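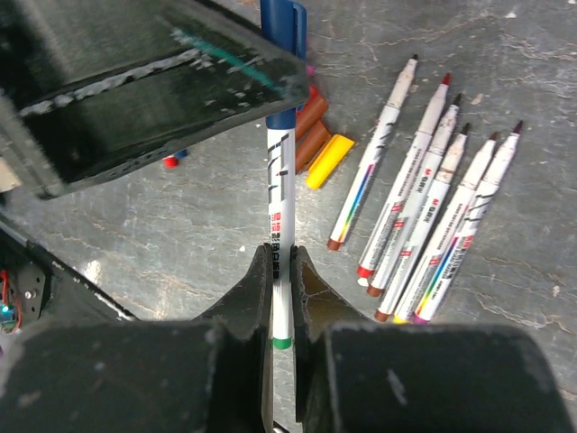 The white-barrelled one with the green band, plus a few of the stray caps

Matching caps back up to a big set of brush-style markers?

Posted by dirnura_mum in Craft Supplies and Storage

Hello all! I've inherited a big tub of markers from my sister-in-law and I am so pleased with them, they're lovely things. White barrels with black brushstroke patterns and red and black Chinese characters down the side, and a coloured band near one end to tell you what colour you've got. Mine are a set of 50, or were once.

The trouble is the caps. My two had the whole lot out on the floor and now there are loose caps all over the place: brown ones, a yellow one, a little red one with a blue end, something pinky purple. And then the marker in my photo has a dark blue cap with a clip on it, but the band further down is green! So is it a blue pen or a green pen? Do I trust the cap or the band? I'd hate to put the wrong lids on everything and only find out when somebody colours a sky brown.

Also, is there any saving the ones that have been left open? I found 6 of them under the sofa with no lids at all and I've no idea how long they'd been there. And if anyone has a good way of storing this many, please tell me, the tub is driving me up the wall.

Thank you!!

Javiera Pereyra
Member, Craft Supplies and Storage

Oh I love a big marker sort-out, you're in for a good afternoon! Go by the ink, every time. Get a sheet of plain paper, scribble a patch with each marker and write next to it what the band looks like. If the green-banded one draws green then you know the bands are telling the truth, and you can go through the rest by band and stop worrying about the lids. Try three or four before you decide, though, as I had a set once where the band was a good bit paler than the ink.

With the caps, lay them all out in a tray by colour first and only then start pairing. Browns are the worst. There always seem to be several browns and they look the same until you hold them by a window. Push each cap on until you feel it click. If it wobbles or won't go all the way, it may belong to another make that has got mixed in (my daughter's pencil case, an old Puma one the size of a loaf, has lids in it from everywhere).

For the dried ones, find out what sort of ink it is before you do anything. Water-based ones will sometimes come back if you stand the tip in a few drops of warm water for 2 minutes, cap them and leave them lying flat overnight. Alcohol ones won't thank you for water at all. It should say on the box if you've still got it. I rescued 13 out of a jumble sale lot in February and was ridiculously happy about it.

Keep the scribble sheet! I taped mine inside the lid of the box and I use it every single time I colour.

kettle_on_again

caps dont matter as long as they fit. my lot have been mixed up for years and they all still work fine

Namik
Member

Agree with Javiera about the swatch sheet, it's great fun and the kids can do it with you. Mine fought over who got to do the purples.

On storage: lay them flat if they've got a tip at both ends, so the ink doesn't all run to one side. If they're single-ended, I keep mine tip down. I use a shallow cutlery tray in a drawer, one section for reds and pinks, one for yellows and oranges, one for greens and so on, with the browns and greys sharing. You can see at a glance which colour is missing when it's time to clear up, and my youngest has taken to checking the sections like a shopkeeper. For going out we have a zip-up roll from Kyriakidis, the little art shop near us, with elastic loops. Fiddly, but nothing comes loose in the car.

One thing on the blue cap and green band. If you turn up a marker with a blue band wearing a green lid, you've found the other half of the swap! I'd look for that before anything else. And check under the sofa again, right at the back, with a torch. We got a whole handful out from under ours, and a sock.

dirnura_mum

Thank you both, what brilliant answers! Paper is out, kettle is on, cutlery tray has been emptied (the forks are in a jug for now). Starting with the browns while it's still light.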